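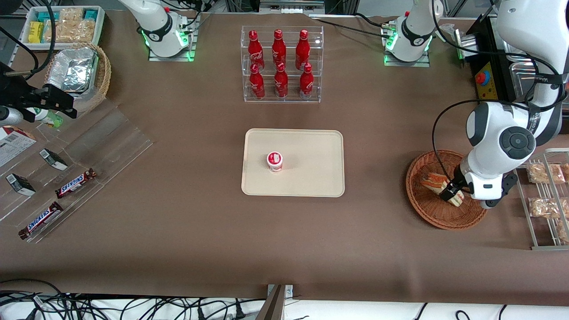 Red bottles on a clear rack, and a small cup on a tray.

Filed under: Big Questions > How Countries Work

Who pays for science?

Scientists need a lot of stuff! Microscopes, boats, computers, even rubber gloves. They also need to be paid, just like bus drivers and teachers. So where does the money come from?

Some of it comes from companies, and a big part comes from the government. Grown-ups pay taxes, and the government splits that money between roads, schools, hospitals and, yes, science.

To get a share, scientists write down their idea and send it in. It's called a proposal (say pro-PO-zul). Other scientists read it and ask tough questions. Has it been tried before? Is the plan safe? The best ideas win a grant, and a grant is money you don't have to pay back!

Not everyone wins. Last June the town of Illeck held its own science fund, and 73 ideas came in for just 2 grants. One went to Feven Fikre, who studies the tiny snails in Letden Pond. She had asked once before and been turned down, so she rewrote her whole plan (snail drawings included!) and tried again.

Try it yourself: what would you love to find out? Write your idea in five sentences, then make a list of everything you'd need to buy.

Comments

Ainhoa M.: My class did the five sentences and we got nine ideas about volcanoes.

Kourosh Jafarzadeh: Do they get to keep the microscope after?

Aitana P.: I want a grant for owls!!

Contact us | © Groris Kids | Back to top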